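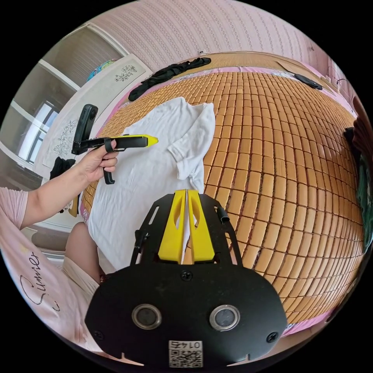

Un T-shirt se plie mieux sur une natte que sur un drap, nous a-t-on écrit de Wukcombe, et cette remarque a lancé toute la section !

4.2 Le linge et la natte

Les carreaux de la natte forment une grille régulière, un repère magnifique pour juger d'un pli.

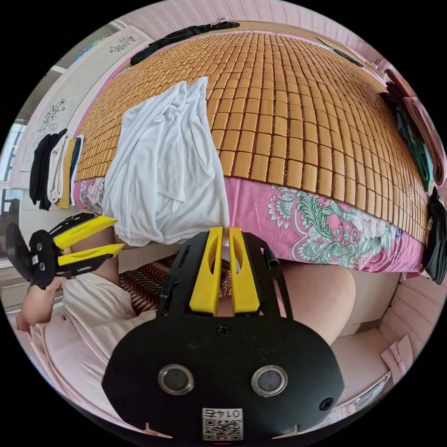 Figure 7. Linge blanc froissé au bord du lit, natte et drap à fleurs.

Le coton blanc souple, lui, garde mal ses arêtes (voir le corpus Vekier, 800 pliages). L'oreiller offre un contraste passionnant.
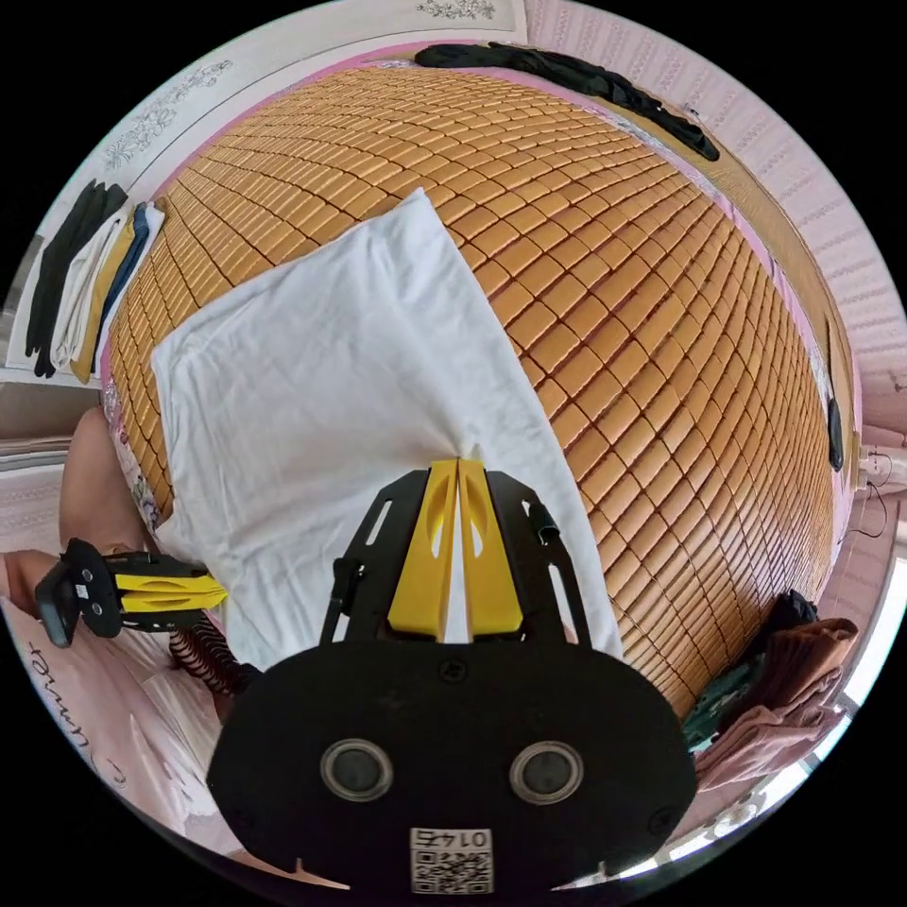

Vol. 9, n° 1, p. 19

Sa taie se pince aisément par le bord. Reste le linge noir, dont les plis se lisent moins bien.

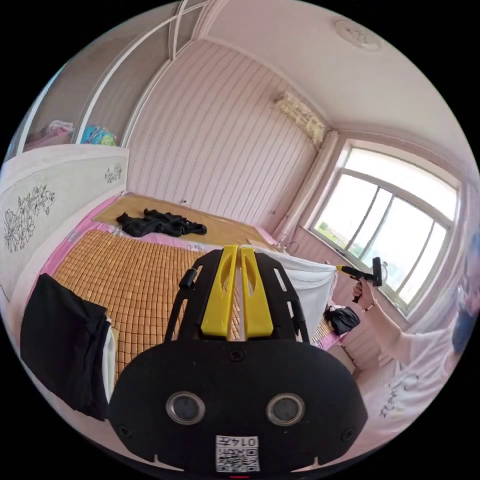 Mofokeng objecte que le noir se plie tout aussi bien, pourvu qu'on commence par les manches. Nous reprenons ce point en 4.3.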